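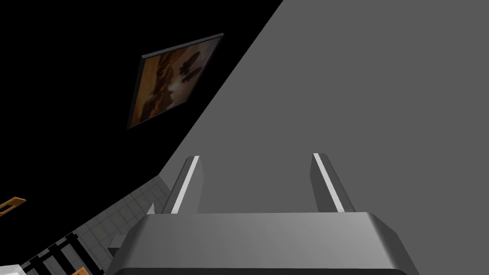
Several visitors at the Billholm open day asked whether practice in simulation carries over to real equipment. Ackah replied that it carries over in part, and that the remaining part is the reason for the second year of the program.

Welcome guests. Mention the afternoon session at 2.

Rivia is the simulated interior used for all demonstrations this July. Rooms are furnished as an ordinary public space would be, with tables, chairs and pictures on the walls. Fornine supplied the software under the current agreement. The system can complete up to 3,000 trials overnight. The last full run recorded 2,039.

Pause for questions before the next slide.

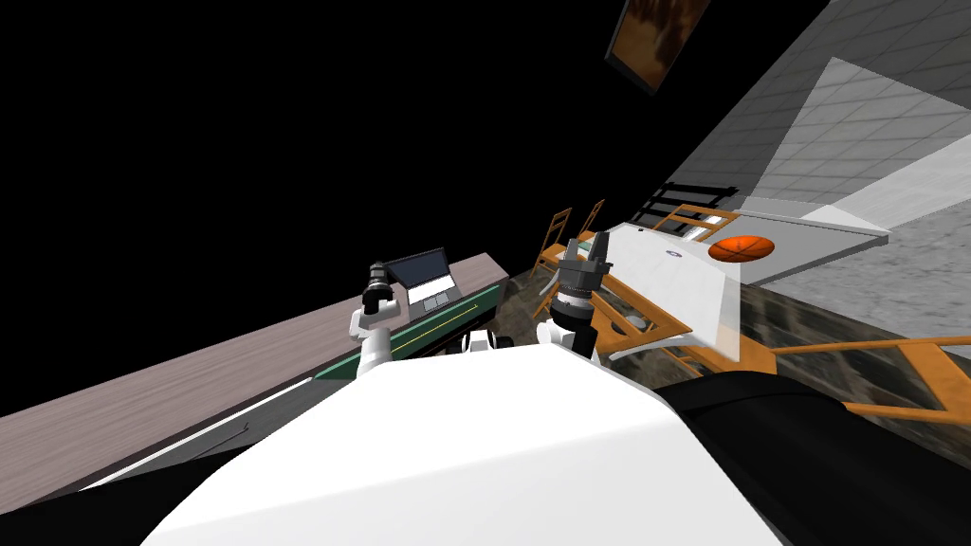 Slide 19. Two-armed robot at the counter and table, Rivia interior.

Stress that guests may request a repeat of any task. Requests are taken at the front desk. Written answers will be sent to those who leave an address.

Close with thanks to the Billholm staff.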